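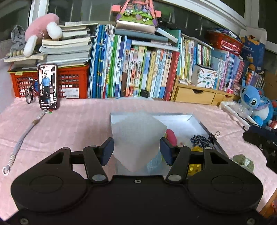 Page last updated: Jan 3, 2022

Swap-a-box is back for another round!

The parcel swap was easily the most fun thing we did at the Khalaf Street toy library last year, so of course we're running it again. If you missed it the first time, you fill a small box with odds and ends your household has finished with, we pass it along to another family, and a different box lands on your doorstep. Everyone signs up by age group, and the only thing you find out beforehand is the age of the child you're packing for.

We had 60 boxes go out last time, and they were wonderful. Play food is always a hit (we could have filled a grocery store), and so are doll clothes, puzzle cubes, finger puppets and little cars. One family from over in Nistalia sent a whole pocket-sized post office with tiny envelopes and a stamp made from an eraser. My own kids got a marble maze that has barely left the kitchen table – I've become pretty good at it myself.

A few things about packing, as several people have asked. Shoe boxes are perfect, and anything smaller is fine too. Scrunched paper or an old dish towel does a great job of keeping things from rattling around. Please wipe down plastic toys, wash fabric ones, and leave out anything that needs a battery we can't easily find. Five items is a good number, but if you have two really lovely things, send two! Tape the lid lightly so we can peek inside and check for small parts before a box goes to a toddler.

Notes are welcome. Last time somebody wrote the full life story of a stuffed walrus, and the family who got him has kept the story pinned to the fridge ever since.

Boxes can be dropped at the toy library any afternoon we're open, or in the blue bin inside the door of the Droltileo bakery. If you live up the hill and don't drive, tell us on the sign-up sheet and we'll find someone to collect. The swap itself is in April, on the first Saturday after the school break, and we'd love to have every box in hand a week before that so the matching isn't a mad scramble like last time.

In other news, the catalog now stands at 1,896 toys and games, all of them listed and borrowable. The newest arrivals are a wooden train set with a very long bridge, and a huge floor puzzle of the ocean. Both have a waiting list already, so get your name down at the desk!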